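Kavham planner: frequently asked questions

What does Kavham do?
It turns a target pose into a smooth joint path for small desktop arms, and replans while the arm is moving. We love watching it work!

Does it need a tidy table?
Not at all. We test with plastic fruit, and a banana sticking up over both sides of a bowl makes a lovely planning problem — the fingers have to come in from above and stay clear of the rim. 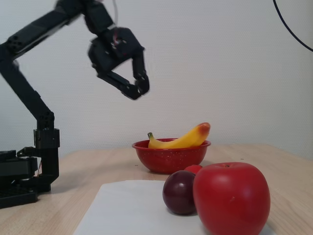

How fast does it replan?
Every 100 ms by default. Set replan_ms to 200 on slower machines.

Can I add my own objects?
Yes, please do! Drop a mesh into the objects folder and restart.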